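Visitors wanted for our kitchen robot open day in December

Pawlak is looking for 5 people from Canby or Arstead to come to our test kitchen and try working next to a robot arm. No experience is needed, only you must be 18 or older. The visit takes two hours and starts at 10 am.

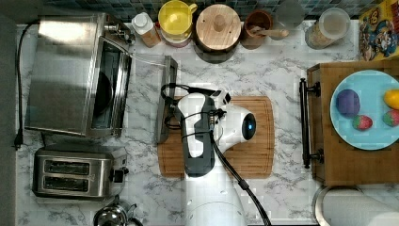
Mieczysław Wilczyńska will first show how the arm is guided, then each guest can try it. We pay your bus or train ticket. Please write to Sławomir Jasińska at the Brolik office and tell us in maximum 300 words why you would like to come.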